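4.2 Where stray balls end up

I came to this question through my own flat, if I'm being truthful, where tennis balls vanish under things for weeks. So Gun-woo Maeng and I spent May dropping them on the office carpet at Barkerport, 300 drops in all, and writing down where each one came to rest. Carpet is a funny surface for this. A low pile kills the bounce quickly but lets a slow roll go on much longer than I'd have guessed, and a ball near a wall tends to stay near it (we got 179 of those).

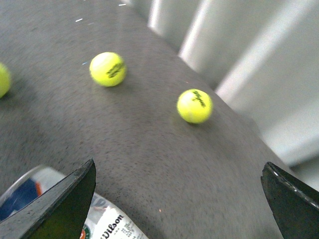 Figure 3. Tennis balls on grey carpet near the panelled wall, with a clear plastic Wilson can on its side. Photo: Hyun-seo Yoo.

The three balls in Figure 3 make a loose diagonal line, and I kept coming back to that when we were deciding how to score a layout. Is it a cluster or a row? Gun-woo said row, I said cluster, and we ended up keeping both labels — the disagreement seemed worth recording. We also scored the can as a separate item, even when it lay close to the balls, as people tidying up often deal with the can first and then go round for the rest. Our scoring sheet borrows its distance bands from Chávez, with the widest one dropped for want of room.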